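Ticket 307: Wall unit in the front office – cabinet door, missing back panel, shelf layout
Opened by: Siham Ait Ali
Assigned to: Brisa Hinojosa, Building Services
Location: Saavedra building, ground floor, brick wall side
Priority: Normal
Status: Open, waiting on part
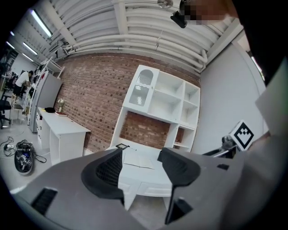 Opened July 29, 2026

Siham Ait Ali wrote:
We want to start using the white shelving unit behind the desk and I need three things looked at first. The cabinet door with the arched window swings open by itself. The lower part of the unit has no back, so you look straight through to the bricks. And I need to know if the cubbies will take full binders, or if they are only good for light things. We have the old Dronis project files in boxes in the hallway and they need to go somewhere. Nothing is on the shelves right now, so this is a good time to work on it.

Brisa Hinojosa wrote:
Thanks. Before I come down, can you check a few things?
When the door swings open, does it go all the way or stop partway?
Does it latch at all if you push it hard?
Does the unit move if you put a hand on the side and push gently?
Please don't load it until I have looked at how it is fixed to the wall.

Siham Ait Ali wrote:
Door stops a little less than halfway. It doesn't latch. There is a small catch inside at the top but I don't feel it grab. The unit doesn't move at the bottom. At the top there is a little give, maybe the thickness of a coin.

Brisa Hinojosa wrote:
Site visit notes.

Door: the top hinge had backed out. Two screws were turning in place without biting. I took the door down, filled the holes with glued matchsticks, let them set and put the same screws back. Door now hangs straight. It still drifts open if you leave it ajar, so the catch is a separate problem. The spring in it is gone. I tried a magnetic catch from the parts drawer but the plate was too thick and the door would not close flush. Ordered a thinner one from Trovis.

The frosted panel in the door is fine. It rattles slightly when the door shuts. I pressed the retaining strip back in on one side and that helped.

Wall fixing: one bracket at the top, with a short screw that went into mortar and had worked loose. That explains the give. I moved the bracket over to land on brick, drilled and plugged it, and added a second one. No movement at the top now.

Back panel: the open base looks intentional to me. There is no groove for a panel and no old nail holes. I can fit a sheet of white hardboard, but I would have to tack it to the side panels and it will bow a bit against the brick. Your call.

Load: binders are fine in the cubbies on the right. Start with the bottom ones and keep the top row for light things. No boxes stacked on top of the unit.

Siham Ait Ali wrote:
Thank you, the door is much better. Let's skip the back panel. We'll keep the base open and put the Dronis boxes there, and I think the brick looks nice anyway. Is it a problem to have cardboard right against the brick?

Brisa Hinojosa wrote:
Leave a hand's width behind the boxes. I put a moisture meter on the wall in a few spots and the readings were normal, but outside walls change with the season and I would like some air back there. If you notice a musty smell, reopen this or call me.

Siham Ait Ali wrote:
Will do. One more thing. The desk used to stand farther over and someone moved it in June. If we pull it forward a little, we can reach the base without squeezing past. Any cables we should know about?

Brisa Hinojosa wrote:
No floor cables on that side – go ahead and move it. Two people please, and lift it, don't drag it. The feet on that model come off easily.

Status change: catch on order from Trovis. Hinge and brackets done. Back panel canceled at requester's choice. Will close when the catch is fitted.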